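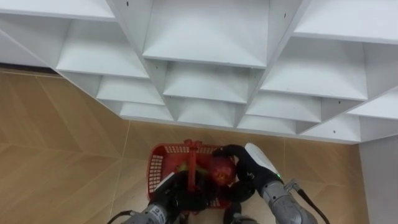

The Seed Swap That Took Over Nellcombe

By Amerley Adjei
May 16, 2026

Print | E-mail | 2 comments | 200 shares

If you love beans, and I mean really love them, you need to get yourself to Nellcombe. The town's seed library lends them out like novels. You take a packet home, grow it, let a few pods dry on the vine and bring some back for the next gardener.

Obed Wumbei started it with a shoebox of his grandmother's pole beans. Now the catalog lists 3284 packets, and he can tell you a story about nearly every one (ask about the Ullow Purple, then find a chair!).

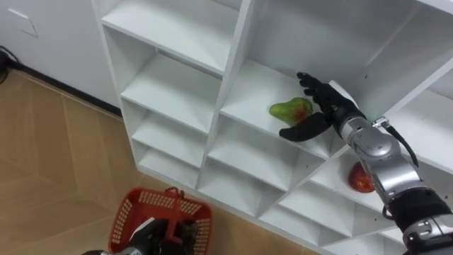
"People come in for tomatoes," he told me, "and they leave with a squash they can't pronounce."

I left with two kinds of lettuce and a runner bean called Edwards, which climbs anything and blooms a gorgeous brick red. Mine are already up past the kitchen window, and I check them before coffee.

The best part is the handwriting. Every envelope carries notes from the last grower: slow to sprout, hates wind, great with butter. One from December just says "worth it."
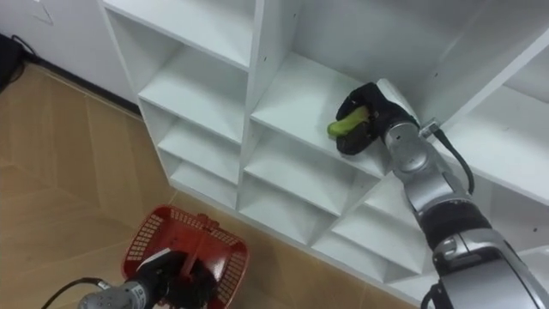 Rirkton Magazine | Home & Garden Desk

Borrowing is free, and beginners should start with beans or peas, since they rarely cross with their neighbors and the seed is big enough for small hands to plant. Squash is trickier. Obed will happily show you how to tape a blossom shut.

Related stories
Saving Tomato Seed in a Jam Jar
A Small Orchard in Ullow
What to Sow After Peas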